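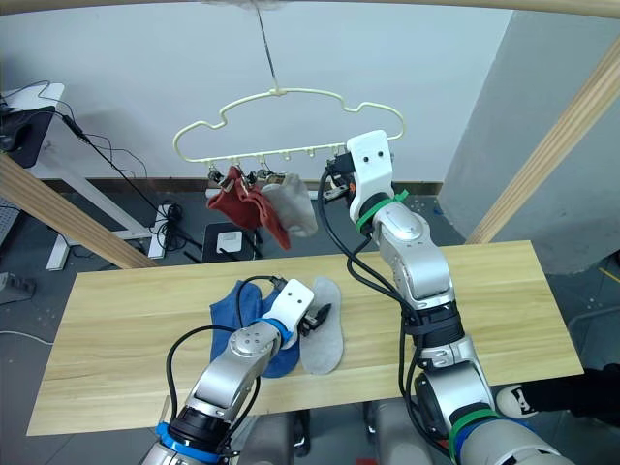

Clip hangers for drying socks and insoles - worth it or not?

Household and Laundry > Drying and Storage

mugo_flats
Posted October 4, 2026

I'm setting up a small indoor drying spot with a light wood table and a cream plastic hanger above it, the kind with little black clips on the lower rail. The plan is to hang socks and felt insoles from it and use the table for sorting.

Questions:
1. Do you clip socks at the toe or at the cuff?
2. Can felt insoles hang from a clip, or should they dry flat?
3. How high above the table should the hanger be?

The room is small and I don't have a dryer. A floor rack won't fit unless I move the table out, and I don't want to do that.

pellworth
Toe. If you clip the cuff you get two dents in the elastic, and after one winter the sock slides down. I've clipped at the toe for years and my cuffs are fine.

Height: high enough that the longest thing you own clears the table by a hand's width. For me that's knee socks.

dockside_ann
I disagree on the toe. Water runs down into the cuff, the cuff is the thickest part, and it takes forever. Clip the cuff on one side only, so the sock hangs open like a bag. Mine dry overnight that way. Toe-clipped ones were still damp at breakfast.

pellworth
Depends on the sock. My cuffs are thin. For thick ribbed ones I could see it.

Konrad Koller
I repaired shoes in Besemden until I retired, so I'll take the insole question. Dry felt flat. A wet felt insole is heavier than it looks and it stretches at the clip. You end up with a longer heel and a pinch mark you can feel when you walk. Press it in a towel first, lay it on a rack or a folded cloth, and turn it once.

Don't put wet felt straight on bare wood. The underside stays wet and the table can mark.

mugo_flats
The felt is pale gray, the table is light. Would it stain or only leave a water ring?

Konrad Koller
Usually a ring, if the finish is worn. Dyed felt can bleed, gray less than red or black. Put a cloth under it and you won't have to find out.

tamsin_r
I hang my felt insoles by the toe end and they're fine. Mine are thin though, 200 grams per square meter according to the packet. Thick ones I'd lay flat.

Also check what your clips are rated for. I had an Oteter hanger and the clips were good but the hook was weak. Now I have a Custasby, which has a better hook and worse clips. I swapped the clips over.

mugo_flats
Did they fit without cutting anything?

tamsin_r
Yes. They slide onto the rail. You have to spread them a little with your thumbs.

dockside_ann
On sorting - pull each sock straight before you hang it. If the top is bunched up when it goes on the clip it dries bunched up, and denim-blue ones like mine fade in stripes along the folds if they're near a window. Straighten it flat on the table, then clip it.

pellworth
Agree with that one.

gravel_lot
I think the whole setup is too much handling for socks. I throw them over the radiator.

dockside_ann
Radiator ruins elastic faster than any clip.

gravel_lot
My socks cost nothing and I replace them in November every year.

mugo_flats
Update. I hung the hanger so the rail is 70 cm above the table. Thick socks are clipped by one side of the cuff, thin ones at the toe. Insoles go flat on a folded cloth at the end of the table. First load was all dry the next morning except one heavy pair, which I had clipped closed by mistake.

The table gets damp under the thick socks, so I'm putting a tray there. Does anyone know a long narrow one that isn't meant for boots?

tamsin_r
Try a window box saucer. Garden section, they come long and thin.

Konrad Koller
Make sure it has a flat bottom. The ribbed ones rock.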